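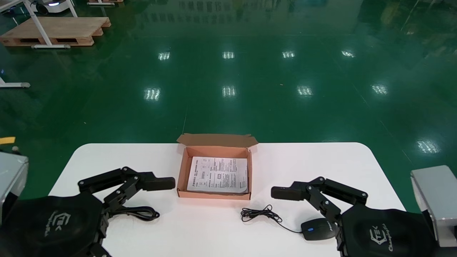
Pieter Mokgethi left the daytime quiz Astell in October with 686 episodes recorded and no replacement named. The production company, Arnaud, has now confirmed that Markos Raptis will present the next series, which runs to 7 weeks instead of the usual 12.

Raptis comes from radio. His contract covers 2 series, with an option held by Arnaud, and leaves him free to keep his late programme on Fliretti.
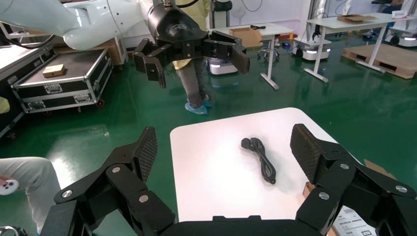
The format changes are small. The final round loses its clock, and the top prize rises to £500 — still low for the slot. Mokgethi retains a credit as deviser and is paid a fee for each new episode. He has signed to narrate a travel series for Zusex, and his agent declined to discuss the terms.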